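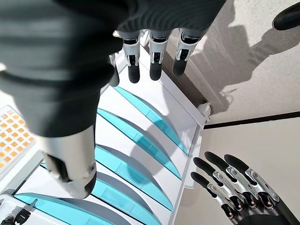

« Le sommeil ne se rattrape pas avec une application »

Imprimer | Envoyer par e-mail

Mohandas Bhat reçoit dans un bureau sans horloge, ce qui l'amuse moins que ses visiteurs. Il a passé 21 ans à suivre des travailleurs postés, et il se méfie de presque tout ce qu'on leur vend. Quand on lui parle de Brameo, l'abonnement qui promet des nuits « optimisées » à ceux qui embauchent à quatre heures du matin, il soupire.

« On m'a montré une courbe bleue très jolie. J'ai demandé à quoi elle correspondait, et le commercial m'a répondu : à votre bien-être. Je n'ai pas insisté. »

L'entreprise met en avant 3000 utilisateurs satisfaits. Satisfaits de quoi ? « D'avoir répondu au questionnaire, sans doute. Ceux qui ont désinstallé le produit au bout de trois jours n'y figurent pas. » Il admet tout de même que certains de ses patients y tiennent. « S'ils se couchent plus tôt pour faire plaisir à leur téléphone, je ne vais pas m'y opposer. »

Sur la sieste en entreprise, son avis est à peine plus tendre. Chez Hamach, une salle de repos a ouvert en octobre, avec fauteuils inclinables et lumière tamisée. Il l'a visitée. « Elle donne sur le couloir du chef d'équipe. Qui va dormir là ? » La direction parle d'un succès - sans avoir encore publié de chiffres de fréquentation.

Que conseille-t-il, alors ? Des plannings connus longtemps à l'avance et moins de rotations courtes. « Ce sont des mesures ennuyeuses, qui coûtent de l'argent. On préfère distribuer des masques de nuit. »

On lui fait remarquer que ses propres recommandations ne font pas l'unanimité chez les salariés, dont certains tiennent à leurs nuits, mieux payées. Il hoche la tête. « C'est vrai, et je n'ai pas de réponse pour eux. Je dors mal moi aussi, d'ailleurs. »

4 commentaires | 21 partages

Rechercher sur le site... OK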